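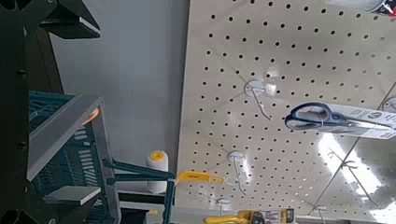
Small Tools Wall, Wogan Hardware, Kisotcombe

October
By Dinesh Hegde

The small tools display at Wogan Hardware was moved over to pegboard this fall. The old setup was a run of wire bins along the floor, and anything smaller than a hammer ended up at the bottom of them. These are some notes on how the new section is laid out. Other stores in the Barkberg group have asked how we did it, so I have put in the parts they asked about.

The panels

The holes are small and evenly spaced over the whole panel, so a hook can be moved up, down or sideways without any drilling. We ordered the panels from Petance, along with a box of 300 hooks. That is far more than this section needs. The rest are in the stockroom, on the shelf over the paint shaker, and any department can take from them if they write it on the sheet.

Light-colored board shows dirt faster than the old brown hardboard did. It also picks up glare from the overhead lights, mostly low down. If you are putting up price cards, use the matte ones. The shiny ones can't be read from the aisle when the lights are on.

The full cost of the job came to $1,849, including the stands and the electrician's visit to move an outlet. Two quotes for wood shelving came in higher and would have taken longer.

Baskets

Handbaskets live at the end of this aisle now as well as by the front door. People come in for one item and pick up four, and then they are holding a trowel under one arm. Please bring the baskets back to the stack when you find them on the floor. Handles go down, or they won't nest.

What hangs where

Anything sharp is supposed to be in its package and hung high. Scissors go near the top of the board on a hook of their own. Tubes go to the left, against the upright. Rollers and hand tools without packaging go on the lower hooks, where people can take one down and try the grip.

Leave room under the long items. A trowel hangs lower than you would guess, and it is fine for the blade to drop past the bottom of the board, but check that it does not get in the way of what is on the table.

The scissors with the blue handles at the top, the tube in orange-red and white over to the left, and the small roller and hand trowel on the hooks below. The yellow tool package is off to the right.

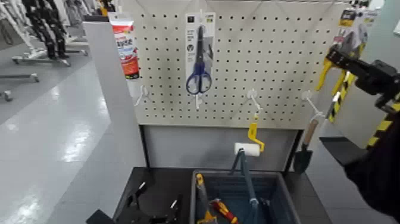

Restocking

The section is restocked on Monday before opening, and again during the week if something runs out. Work from the top of the board down. Older stock comes to the front of the hook and new stock goes behind it. Packages with a torn hang hole go in the returns tray at the service desk. Don't tape them and put them back.

If a hook is empty and there is nothing in the stockroom, leave the hook and the price card where they are. Spreading the neighbors out to fill the gap makes it hard to see what needs to be ordered. We lost track of the putty knives that way for most of the summer.

There are 27 lines assigned to the section at the moment. The list is taped inside the stockroom door with the Petance order codes next to each one. A new line needs an old one to come off, and the department lead decides which.

Moving hooks

Lift the front of the hook first, then tilt it out. Pulling it straight toward you chips the edge of the hole, and a chipped hole will not hold a hook level afterward. The same goes for putting one in: both prongs should sit flat against the board before anything is hung on it.

Still to do

The price cards for the hand tools are on order. The aisle sign still says "Fasteners," and will until the new one is delivered. Garden gloves are staying in their bin through the winter, and we will look at them again when the seed racks go out.

Questions about the layout can be left for me at the Kisotcombe service desk.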